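Apple storage

Apple storage is the keeping of picked apples in eating condition, for days or for most of a year, by cold, by control of the air around the fruit, or both. Covers home methods (cellars, boxes, the fridge) and commercial stores. Drying, canning and cider are treated elsewhere.

Contents
Background
Ripening after picking
Home storage
The Dunlow cellars
Commercial storage
Storage disorders
Varieties
Taking apples out

Background

An apple is alive after it leaves the tree. It goes on taking in oxygen and giving off carbon dioxide, water and a little heat, and it lives on its own sugars and acids while it does. Storage slows this down. Can't stop it. The warmer the fruit the faster it goes, which is why an apple left in a kitchen turns mealy in a couple of weeks when the same apple in a cold cellar may still be crisp after New Year.

Early apples keep badly. Late apples keep well, mostly. Summer kinds are usually soft within days, late fall kinds with thick or greasy skins can last until spring. A few are hard and sour at picking and are only good to eat after weeks in store.
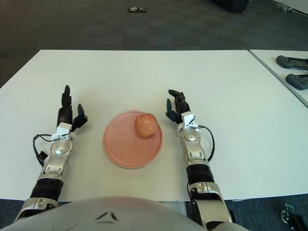

Pilar Ledesma disagrees with the usual rule that late means long-keeping, and writes in the comments on the Dunlow growers' page that she has had late fruit collapse by December and mid-season fruit go to March, and that picking date matters more than the name on the label. Other growers there back her up in part. The general rule still holds for most orchards, but fruit picked overripe will not keep, whatever the variety.

Ripening after picking

Apples give off ethylene, a gas that sets off ripening in the fruit itself and in whatever is next to it. One ripe apple in a box brings on the rest. Same reason people put an apple in a bag with hard pears or green bananas.

Starch turns to sugar during this stage. Growers test for it by cutting an apple in half and brushing on iodine - starch goes dark blue or black, sugar does not stain. Fruit for long storage is picked while a good part of the cut face still goes dark. Fruit for eating right away is picked later. Acid drops as well, so an old apple can taste sweeter than a new one without having any more sugar in it.

Water loss is the other half. Apples have a natural wax on the skin and lose water slowly, but in dry air they wrinkle, first near the stem. Russet apples are the worst for this, their rough skin lets more water out.
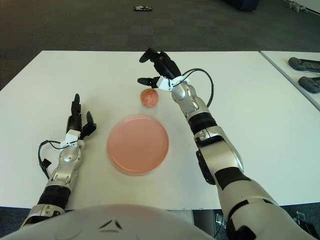
Home storage

Needs: cold, dark, damp air, no frost. Just above freezing is best, a few degrees warmer is fine for shorter keeping. Garages work in mild winters. Attics are too dry and swing too much in temperature.

Only sound fruit goes in. Stem on, no bruises, no worm holes, no splits. Wrapping each apple in newspaper is an old habit and does help, mainly by keeping rot from passing between fruits. Unwrapped apples should be in one layer, not touching. Plastic bags with a few holes hold the damp in and suit small amounts in the refrigerator drawer.

Don't store with potatoes. Ethylene can upset the potatoes and the apples may pick up an earthy taste. Carrots go bitter for the same reason. Onions and garlic pass on their smell.

Check every week or two. Take out anything soft or brown.

The Dunlow cellars

The best known older stores in the district are the bank cellars at Dunlow, dug into a north slope and lined with fieldstone. There were 37 of them at one time, most belonging to single farms. The largest, at the Väisänen farm, held 200 bushels on slatted shelves and had a clay pipe at floor level to let cold night air in. The pipe was opened at dusk and stopped with a rag in the morning. A pan of water was kept on the floor in dry spells.

Pentti Niskanen's booklet on the cellars gives the only full account. According to him the shelves were scrubbed with lye each August and the first fruit went in after the first cold night, never before, however much was waiting in the yard. He also records that cellars where the dirt floor had been covered with concrete kept fruit less well, the air being to dry. Most of the cellars have since fallen in. The Väisänen one is still in use.

Commercial storage

Large stores are sealed rooms. Plain cold rooms came first and are still used for fruit sold before winter. Controlled atmosphere rooms came later: oxygen is brought down to a few percent or less, carbon dioxide is held at a set level, and the fruit more or less sleeps. People must not enter while the room is sealed, the air will not support life.

The packing house at Wonholm has 53 rooms of this kind, and the smaller one at Tundale stores overflow from it. Rooms are filled quickly, cooled, sealed, and opened one at a time through the year. Once opened a room has to be sold fairly fast.

Some stores also treat fruit with a gas that blocks the effect of ethylene. Works well on many kinds, though fruit treated too early may never develop full flavor.

Storage disorders

Bitter pit - small sunken brown spots, linked to low calcium. Often shows up only in store.
Scald - brown patches on the skin, flesh underneath usually ok at first.
Internal browning - too much carbon dioxide, or too cold for the variety. Cannot be seen from outside.
Blue mold - soft wet rot, enters through wounds. Spreads in dirty boxes.
Watercore - glassy areas near the core, present at harvest. Mild cases sometimes clear up, bad ones brown.

Varieties

Long keepers tend to be dense, sharp and late. Short keepers tend to be early and thin skinned. Color is a poor guide to either. What growers look at is the ground color, meaning the shade under the red, wich moves from green toward yellow as the fruit ripens. Red depends largely on sun and on the variety, so two apples off one branch can differ a lot and be equally ripe.
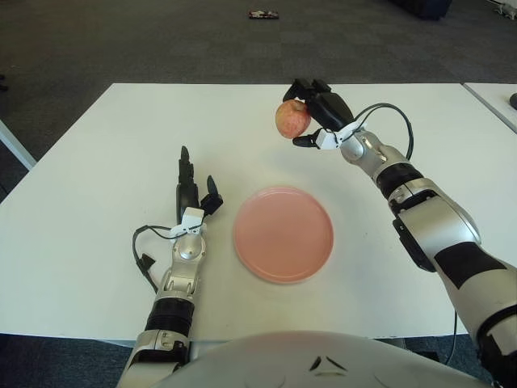
Taking apples out

Handling does as much harm as time. Bruises made when boxes are emptied show up a day or so later as brown flesh under whole skin, and stored fruit, being softer, marks more easily than fresh. Pickers are taught to use the palm and the flats of the fingers. A pinch hold, like the one on the red and yellow apple here with the thumb against it and the fingers curled over the top, puts the load on a small area, so with soft fruit it has to be a light one. Never pour from box to box. Never drop, even an inch.

Let the apples warm slowly before eating, flavor is dull straight from the cold. Fruit that has been in long storage goes off faster at room temperature than fresh-picked does, so bring up a few at a time. Wash just before use. Water left sitting in the stem end invites mold, and the wax comes off with hard scrubbing.

See also: Root cellar; Pear storage; Ethylene; Windfall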